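Community Help > Robotics > Grippers and end effectors

Gripper drops or tips drinks cans after finger swap. Recalibrate, or is the wrist camera lying to me?

Posted by Wanting Zeng

I look after one small arm cell at Clarkbridge. It is a single arm with a parallel two-finger gripper, a camera at the wrist, and a Trulix controller that came with the arm. Its whole job is picking up drinks cans from a wood surface and putting them in a bin. It ran fine all through February. Then one of the original fingers cracked near the mount and I replaced the pair with a set of printed ones. Since then it has been a pain.

What happens now: the arm goes to the can, lines up, comes down, closes, and about half the time one finger touches the can before the other does. On a full can that doesn't matter much. On an empty can the first finger shoves it over before the second one gets there. The controller then reports a good grasp, lifts, and carries air to the bin.

What I have done so far:

Ran the gripper homing routine from the Trulix menu. It passes every time, including the times right before it knocks a can over, so I have stopped believing it.

Ran the camera-to-wrist calibration with the printed board. Passed. Ran it again with the lights off at the far end of the room. Also passed. I'm starting to think it would pass with the lens cap on.

Tightened the finger screws. One was a bit loose. No change.

Dropped the closing speed. The cans fall over more slowly.

The vendor's support told me to buy their "precision finger kit" for 299 dollars and send the gripper in. I would like to know what is wrong before I pay anybody for anything. The fingers aren't a complicated part. They're two pieces of black plastic.

One more thing that may matter. The old fingers were flat all the way down the inside. The new ones have a step in them, and the tips are narrower. The person who gave me the files said it makes no difference to the calibration. I wrote the force setting on the plate of the left finger in chalk pen so that I would stop changing it and forgetting what I had it on.

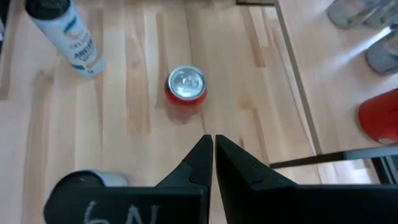

Last changed: Apr 4, 2021 by Wanting Zeng (reason: added picture and force setting)

The 6N is the force setting, six newtons. Red can straight ahead, fingers nearly closed. I can see both tips from the wrist camera, and to my eye the can is left of the gap, but my eye has been wrong before and I don't know how much of that is just the angle. The tall Celsius can farther up is the other kind it has to deal with.

So: is this calibration, the fingers, or the controller? And is there any test that can fail? I'm tired of tests that only pass.

Genowefa Grabowska

Fingers first. I wouldn't touch the calibration again until you have ruled them out, and I would be suspicious of anyone who says that changing the shape of a finger makes no difference. It makes no difference to where the camera thinks the wrist is. It makes plenty of difference to where the plastic is, and the plastic is what hits the can.

A parallel gripper has one center, which is the point where the two fingers would meet. The controller doesn't measure that point. It assumes it. Homing drives the jaws until they stop, and calls the place they stopped zero. If one printed finger is a little thicker than the other at the mount, or is seated a little crooked, they still meet and the homing still passes. They just don't meet on the center line. That fits your symptom of one finger always arriving early. You didn't say if it's always the same finger. Please check that before you do anything else. If it's always the same one, you have a steady offset and that's good news. If it swaps, skip the rest of this and look for play in the wrist.

You asked for a test that can fail. I use this one and it fails all the time:

Take the arm off automatic and jog it so that the gripper points straight down over a sheet of paper taped to the surface. Go slowly and keep your other hand on the stop.

Close the fingers all the way. Bring them down until the tips just touch the paper. Mark where they meet with a sharp pencil.

Raise the arm, open the jaws, rotate the last joint by half a turn and nothing else, close, lower, and mark again.

If the fingers meet on the axis of the wrist, the two marks land on top of each other. If they don't, the distance between the marks is twice your error. No software gets a vote in this.

Do it with the old fingers too if you kept the pair. A cracked finger will stand up to touching paper.

About your picture. I wouldn't read an offset from it. Yes, the red can is left of the gap, but it's also a short way out in front of the tips, and we are looking down at it from an angle. Without knowing where the arm was in its approach, you can't say if it was about to correct. If you want a picture that proves something, take it at the last instant before closing, with the can between the fingers, and take several. Then you can compare.

What I would look at is the two fingers themselves. They aren't quite mirror images to me. The lower part of the right one looks broader and chunkier. That might be the lens and the angle again, or it might be how they were drawn. Take them off and lay one on top of the other, back to back. If the outlines don't match, stop there and reprint.

And the step. With a flat finger, it doesn't matter much how far up the can you grab. With a stepped finger, the can may touch the step on one side and the tip on the other, and then it gets twisted. If the cell grabs at a height that was taught for flat fingers, teach it again.

As for 299 dollars, I wouldn't spend it. I'm sure the kit is nice. It would also have to be shimmed and checked just the same, and nobody at the other end is going to do that for you.

Wenjie Jiang

just recalibrate the camera, had the same thing on an Akari arm and it was the camera. took 5 min. also your force is way too low, put it to 60% and it will hold anything

Suqin Feng

I would ignore the post before mine, at least the part about force. Sixty percent of what? The label in the picture is in newtons and an empty can is thin. More force doesn't help when the can is already lying down, and it will hide the problem on full cans because the gripper will simply drag them to wherever it wants them. You then have a cell that seems to work until somebody gives it an empty.

I agree with Genowefa on the paper test but I have two doubts about her answer.

First, she assumes that the last joint of the wrist is sound. If there's play in it, the half turn adds its own error and you will blame the fingers for it. So do the test, then repeat it three or four times without changing anything. If the pairs of marks scatter, the test is telling you about the joint. Put a hand on the gripper with the power off and feel for a click when you twist it. There should be none.

Second, she says homing assumes the center, and I believe that's true for most of them, but some controllers let you enter an offset per finger set and then keep it forever. Wanting, look under the tool settings. If there was an offset entered for the original pair, it's still being applied to your new ones. Mine had one left over from the Lü gripper that was on the arm before I got it, and I spent a long time filing down perfectly good fingers. Write the old number down, set it to zero, and run the paper test before and after. If the marks don't move when the number changes, then the number isn't doing anything, and you can stop thinking about it.

Then the false "good grasp." I see that nobody has answered that part, and I think it's the worse fault of the two. A cell that drops a can and knows it can try again. Yours drops a can and goes to the bin feeling pleased. Many of these controllers call it a grasp if the motor current goes over a limit while closing. Printed fingers with a new shape will push against each other at the end of the stroke, and that push looks exactly like holding something. You want it to check the width as well: if the jaws have closed all the way, there's no can, whatever the current says. There should be a minimum width setting. Set it a little under the narrowest can you handle. That tall one looks slimmer than the red one, so measure the tall one. An empty can will give a bit under the fingers, so leave some room.

Test that by telling it to grasp nothing. Clear the spot, run the pick, and see what it reports. If it says good, you have found your liar.

Upkeep, for what it's worth. I check the finger screws every 7 days and do the paper test every 2000 picks, or after any knock. Sticky drips from cans get in behind the finger plates and hold them off their seats, so when you have the fingers off, wipe both faces with a damp cloth and let them dry before you put them back. I don't trust thread glue on printed parts. Some kinds make the plastic brittle, and that may be worth a thought given that your old finger cracked at the mount.

Comments on this post

Wanting Zeng: Same finger every time, the left. Grasping nothing comes back as "good grasp," so that's one liar found. There was an offset in the tool settings and I never put it there.

Suqin Feng: Write it down before you zero it.

Wanting Zeng: Written down. Marks are closer with it at zero but they still aren't on top of each other. Taking the fingers off next.

Genowefa Grabowska: Lay them back to back and look at the mount end, where the screws go. Most people only look at the tips.

Hongmei Xiao: Does the paper test work if the gripper can't point straight down? Mine is mounted sideways on a rail.

Genowefa Grabowska: Yes. Tape the paper to something flat and clamp it square to the wrist axis. It's more trouble to get square than it sounds, and if it isn't square the marks mean nothing.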